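Why Does Wood Have Stripes?

Look closely at a floorboard, a ruler or a chair leg and you will probably find lines running through it. These lines are called the grain. They come from the way a tree grows.

How a tree gets thicker

A tree grows in two directions. The tips of its branches and roots get longer, and its trunk gets thicker. The thickening happens in a very thin layer just under the bark called the cambium (say "KAM-bee-um"). The cambium makes new wood on its inside and new inner bark on its outside.

In places with cold winters, the cambium works hard in spring. The tree needs plenty of water for its new leaves, so the wood it makes has wide tubes or thin walls. This is called earlywood. Later in summer, growth slows down. The new wood is packed more tightly and often looks darker. This is latewood. By December the cambium is resting, and it will not start again until the weather warms up.

One band of earlywood plus one band of latewood makes one growth ring.

Reading the rings

If you see a tree stump, you can count the rings from the middle to the bark to work out how old the tree was when it was cut. A stump with 200 rings came from a tree that lived for 200 years. Some bristlecone pines have lived for over 2000 years, and their rings can be so thin that scientists need a microscope to count them.

A wide ring usually means a good year, with enough rain and sunlight. A narrow ring can mean a dry year, or a year when insects ate the leaves. Scientists don't have to cut a tree down to find this out. They use a hollow drill to take out a sample about as thin as a pencil, called a core.

Many trees in warm, wet rainforests have no clear rings, as they can grow all year.

From rings to stripes

So how does a round ring become a stripe? It depends on how the log is sawn. Cut straight across the trunk and you see circles. Cut along its length and you slice through the sides of the rings, which show up as long lines. If the saw passes near the outside of the log, the lines may curve into tall arches.

The colour depends on the kind of tree. Maple is pale and cream-coloured. Walnut is brown. Red cedar is pinkish or reddish, and has a strong smell.

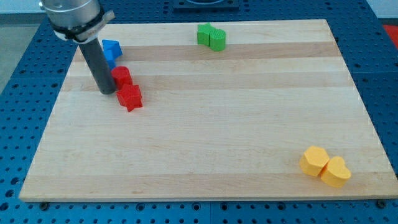 A cutting board made from strips of light maple. The grain has bands of slightly darker tan.

Try it yourself

You will need a sheet of thin paper, a crayon with the wrapper peeled off, and a piece of bare, rough wood.

Lay the paper over the wood and hold it still. Rub the side of the crayon gently across the paper. The raised parts of the grain will show up as darker lines. Try 3 different pieces of wood and compare your rubbings.

Words to know

Cambium: the thin growing layer under the bark
Core: a thin sample taken from a tree trunk
Grain: the lines and pattern in a piece of wood
Latewood: the denser wood made later in the growing season

Written by Clementina Guerreiro
Last updated January 5, 2026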